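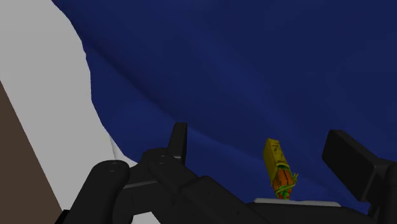
A reply under my last post wants to know why I'm still on about the Stultside bypass vote when the council has "moved on."

Fair question. The council moved on at 11:40 at night, by 2 votes, after three members who'd campaigned against the thing found their hands in the air in favour of it.

Plinport Thread | Local Politics | Council Watch
Home Latest Archive Replies

Posted Friday, May 17, 2024, by the Plinport Thread

The member for MacLeish ward told a packed hall in the spring that she had "grave concerns." She still has them. She read them into the record for 16 minutes and then voted yes.

I've gone back through the agreement with Haderar. It's some 300 pages and the penalty clause is in an appendix to an appendix. If the city cancels, the city pays. If Haderar cancels, there will be a meeting.

4 residents got to speak before the mayor closed the list. One of them was there about a dog park — he got the warmest applause of the night.

A few of you say she must have been promised something. I have no evidence of that. The MacLeish arena did get its new roof moved up to this year's budget, and I'm sure the rinks are thrilled.

Next meeting is at the end of May. The bypass isn't on the agenda. The dog park is.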